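Wiping the plate: notes for my slot at the Dostow kitchen evening
Oct 8, 2026

Opening
Hi everyone, thanks to Urs Gasser for the intro (and for turning the heat on!). I've got the short slot before the break, so I'm sticking to one small job: getting a plate ready for the table. Ask who here wipes plates before guests come. Wait for hands. Last April in Nustance I got 4 out of a full room, and then a long argument with Reto Mösli about lint.

The setup
I like a bare table for this. One plate, one cloth, lots of elbow room. A white plate with a thin black rim is a great one to practice on, because the rim gives your eye a line to follow all the way around. 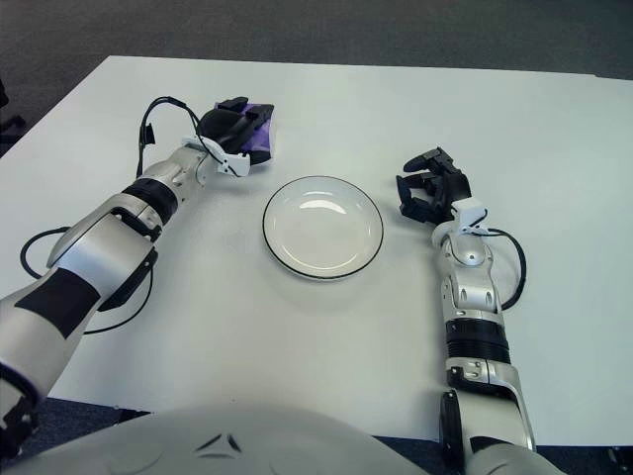

And that's my whole pitch, really: slow down and follow the edge. Most of us scrub at the middle, call it done, and leave a thumbprint right where the guest is going to look. I did it for years at the Rurkadano, where we had 368 plates on a big night and Emil Rainer sent back more than 2 of mine every single time. (Pause, let Emil defend himself if he's in the room.)

The cloth
Fold it into a small square. A big floppy cloth drags across the part you just finished, and then you're chasing your own smears. With a square you've got a fresh face every time you flip it. Color is up to you. I like something bright against white china, mostly so I stop leaving it behind on the counter.

Hold up my own cloth, do the fold twice, slowly. People at the back always ask to see it again.
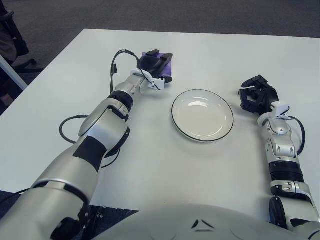
The order I do it in
Well first, then out to the rim, then the underside. Pirmin Schnyder does the underside first and we've agreed to stop discussing it. Tilt the plate toward the light before you put it down. Glare can fool you, so tilt it the other way too.

Questions
Vinegar will come up. I use a drop in warm water, no more. If anyone asks about the black rim fading, send them to Reto Schnyder, he's at the Ammann table with the soup bowls until the break.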